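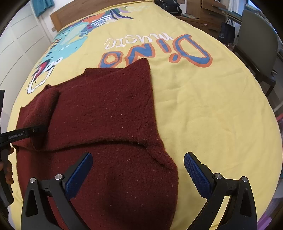
Nov 30, 2019: The open day at Irnon

I got up before seven although it was Saturday, and I took the 434 to Livisholm. The bus was late and I had no gloves. I had promised Stanciu that I would go in his place, as he has a cold again, and that I would write down what I saw. So this is for me first, and on Monday I will tell him the short version.

I expected a hall with a stand and leaflets. Instead the address was a normal house behind the bakery, and the visitors were taken upstairs in small groups. In our group we were five, and we had to leave our shoes in the corridor. I was wearing the socks with the hole. I stood the whole time with one foot on top of the other.

The guide was Isla Te Moana. She speaks quickly but clearly and she repeated things for me without making a face. She told us that the project is called Flisamel and that its purpose is to teach a machine to handle clothes in ordinary homes. The machine itself was in another town today, and one man in our group was very disappointed and asked about it three times. What we came to see was the part before the machine, where a person does the work with a pair of grippers held in the hands, and everything is recorded so that the robot can learn from it later.

The task of the morning was a sweater, dark red, knitted, the hairy sort that collects every piece of lint. It was to be folded on a bed with a yellow duvet. I had imagined something like a laboratory. The duvet had a cartoon dinosaur on it with headphones.

Isla did the first fold herself. I thought it would take ten seconds. At home I fold a sweater while I am speaking on the telephone and I could not say afterwards how I did it. With the grippers it is a different matter. The fingers have blue rubber pads with a fine pattern, and they must come down on both sides of the wool and then close. If they come down too flat they only stroke it. She said that knitted things are among the most difficult, as the top layer comes up alone and the layer under it stays behind.

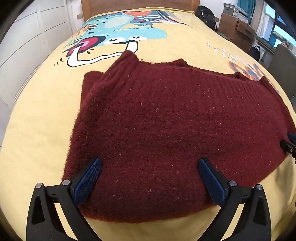
I asked her why they do not begin with something simple, a towel for example. She answered that they did begin with towels, in the summer, and that they have finished 300 recordings of those. For sweaters they want 3000. I wrote the number on my hand because my notebook was in my coat, and the coat was downstairs. A woman with a green scarf asked if it must always be the same sweater. No, they change it, and they change the bed and the room also. Otherwise the robot would learn only one sweater in one house, and this is a thing I understood at once, because I learned to drive in one car in one street and it was the same with me.

Then we could try. Each of us had a few minutes. I was the fourth.

The grippers are heavier than they look, or perhaps my arms are weak. Isla told me to keep my elbows close to the body and to think of the sleeve only. I took hold of the sleeve and brought it over, and it went more or less where I wanted, but it lay there like a thick sausage in the middle. I wanted very much to put the thing down and press the wool flat with my palm. It is not permitted. She said everybody wants to do this, and that she wanted it too for her first week.

The second sleeve I did worse. I pulled too high and the shoulder came with it, and I had to open everything and begin again. My time was over before I reached the bottom part. The man who wanted to see the robot folded his quite nicely and was in a better mood afterwards. 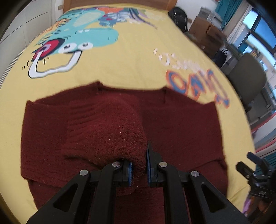
Afternoon

We had coffee in the kitchen, and a cake with plums. Somebody asked about money and Isla said she is not the right person for that question. I asked about the bad attempts, if they are thrown away. Many are kept, she said, if the person corrects the mistake in the same recording. I was pleased to hear this. Perhaps my second sleeve is kept.

She showed me also how to open and close the fingers slowly, which I should have asked before my turn and not after it. I must write to thank her.

The bus home was full and I stood for 30 minutes. My right wrist hurts a little when I write.

To tell Stanciu: the next open day is in spring, one must reserve, and he should wear good socks. To ask him: can our people learn this work in one afternoon, or is a week more realistic? I would say a week.

In the evening I folded my own laundry on the bed and tried it with two kitchen tongs. The grey pullover has now a small hole at the cuff. I will look for the grey thread tomorrow.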